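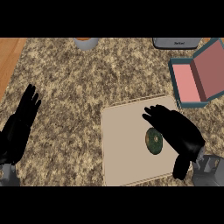 Re: [ulari-readers] Shortlist procedure and the October reading list

From: Fotini Andreadis
To: Ulari Readers mailing list

Dear members,

I am replying to the message from Bhupendra Chaudhary, which I quote in part below, and I hope to settle the matters he raises before the nominations close at the end of the month.

> From: Bhupendra Chaudhary
>
> Dear all,
>
> I write with regard to the fiction shortlist for readers aged twelve
> and over. Three points in the circulated draft need clarification.
>
> First, the draft lists "Wuratine" by Nives Piras as a stand-alone
> novel. My copy states on the title page that it is the second volume
> of a series, following "Mevell." Our rules say that a later volume may
> be nominated only if it can be read without knowledge of the earlier
> one. I have read both and am not certain that it can.
>
> Second, the limit on length. "Wuratine" runs to 356 pages in the
> hardcover. The guidance for reading groups recommends shorter books,
> but I find no maximum in the rules themselves. Is there one?
>
> Third, several branches have asked whether members who listened to an
> audiobook may vote. The draft is silent on this.
>
> I would be grateful for a reply to the list, so that branch
> coordinators have the same answer.
>
> Bhupendra Chaudhary
> Northern branches

On the first point, Mr. Chaudhary is correct that "Wuratine" is a second volume, and the entry in the draft has been amended. The selection panel considered the question of eligibility at its last meeting. Viola Gatti and Mirko Colombo had been asked to read the novel without having read "Mevell," and each submitted a written report. Ms. Gatti found that the opening chapters assume some acquaintance with the narrator's family, in particular with the older brother, who is mentioned several times before his absence is explained. By the fourth chapter she was able to follow the story without difficulty. Mr. Colombo reported that he had not noticed any gap, although he did find the letters between the two sisters slow, and he would have preferred fewer of them. Both recommended that the book be admitted. The panel accepted the recommendation, and "Wuratine" remains on the list.

Members who intend to read both volumes should be aware that the second gives away the ending of the first on its opening page. Branch coordinators are asked to mention this when distributing copies.

On the second point, there is no maximum length. The guidance to which Mr. Chaudhary refers was written for groups that meet every two weeks and was never adopted as a rule. Groups that find a title too long for their schedule may divide it over two meetings. For "Wuratine," the end of Part Two is a suitable place to stop.

On the third point, a member who has listened to a complete and unabridged recording may vote on the same terms as a member who has read the printed book. Abridged recordings do not qualify. A sentence to this effect will be added to the rules under "Voting."

I should also like to remind all branches of the following arrangements.

Nominations must be sent by the branch coordinator and not by individual members. Each nomination should include the title, the author, the edition read and a statement of no more than 60 words. Longer statements will be returned for shortening.

There are at present 24 titles on the long list. The panel will reduce these to eight, and the shortlist will be sent to this mailing list in October.

Members who wish to enter the review competition may submit one review of any title on the long list. The limit is 3,000 words, including quotations. Reviews should not disclose the ending of a book without a clear warning at the top. Last year two otherwise strong entries had to be set aside for this reason.

The loan copies of "Villa" have not all been returned. Branches still holding them should send them back to the central collection before requesting further sets. Two branches are waiting.

Questions about eligibility may be addressed to me through this list. Questions about loan sets should go directly to Mr. Colombo, who has charge of the collection until the new year.

Yours sincerely,

Fotini Andreadis
Secretary to the Selection Panel
Ulari Readers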